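An Afternoon at the Orton Open Day

I went to the open day at Orton on Monday with my colleague Nuwan Cassim. We came by bus 703 and arrived at 15:35, when the first group was already inside. Our guide was Piyumi Bhuiyan, and she began with the part I most wanted to see, the clothes and bedding.

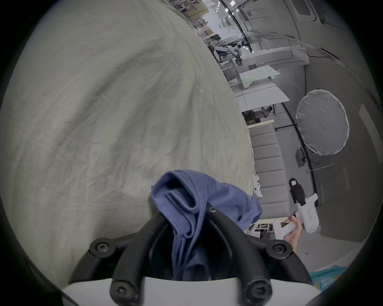
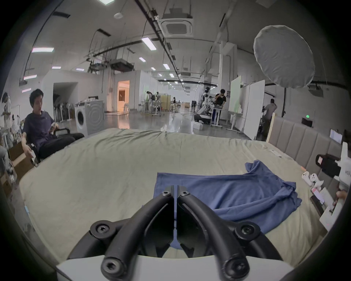
Blue clothing on the green bed cover, Orton open day

The hall is large, and the bed has a grey headboard with padded channels that go from top to bottom. The sheet had many wrinkles, and I liked this - my own bed looks the same on most mornings. The blue garment was crumpled too. In one of my pictures you can see its ribbed edge, so I think it is a knit, maybe a sweater.

I asked Piyumi how she folds a sweater at home. She lays it face down, brings both sleeves to the back and then folds it up from the bottom. Nuwan rolls his, and they discussed this for a long time. I learned that a hanger can stretch the shoulders of a heavy knit, so now I will move two of mine to a drawer.

There is also a rack with pale clothes, which I wanted to look at more closely, but our group had to continue to room 513 for tea. The next open day is in March. Entrance is free, and each group takes 35 visitors, so it is better to write to them early.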